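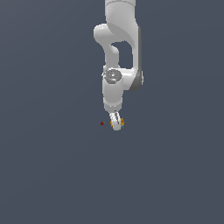 Taller Arel > Seguridad > Listas de revisión > Banco de carpintería

Revisión del taller antes de abrir el curso, con comentarios

6 de octubre de 2024 | Yeshi Lencho

¡Qué gusto volver a pasar la lista con el taller recién barrido! Marco lo revisado y debajo dejo lo que vi, para quien abra la próxima vez.

1. Sierra de cinta Haberkorn
[x] Protector superior ajustado a la altura de la pieza
[x] Tensión de la hoja
[ ] Freno de parada
Comentario: la hoja nueva corta de maravilla, da gusto oírla. El freno tarda 8 segundos y en julio tardaba bastante menos. Queda fuera de servicio hasta que lo miren, con el cartel puesto y la llave en el cajón de la oficina.

2. Aspiración
[x] Mangueras sin grietas
[x] Saco vaciado
Comentario: cambié las abrazaderas de la lijadora por unas Dillus y ya no silba. ¡Una mejora enorme por tan poco dinero! Falta rotular las compuertas, que la del torno y la de la cepilladora se confunden siempre.

3. Extintores y salidas
[x] Manómetros en verde
[x] Puerta del patio libre
[ ] Luz de emergencia del pasillo
Comentario: la luz se enciende, pero parpadea. Pedir batería. Los tableros que estaban apoyados junto a la puerta del patio ya están en el altillo (no más de 200 kg en total, lo pone la chapa de la viga).

4. Herramienta de mano
[x] Formones afilados y con funda
[x] Mangos de martillo firmes
[ ] Limas
Comentario: hay dos limas sin mango; las he apartado. Los formones están preciosos, se nota la tarde que les dedicamos con las piedras.

5. Acabados y productos
[x] Armario metálico cerrado
[x] Trapos con aceite en el cubo con tapa
Comentario: el bote de aceite Stavbridge estaba sin etiqueta, le puse una. Los trapos, extendidos fuera antes de tirarlos, por favor, nunca hechos una bola.

6. Botiquín
[x] Gasas y suero
[ ] Tiritas
Comentario: quedan tres. Comprar dos cajas, de las anchas.

Pendiente para la próxima revisión: freno de la sierra, batería del pasillo, mangos de lima y tiritas.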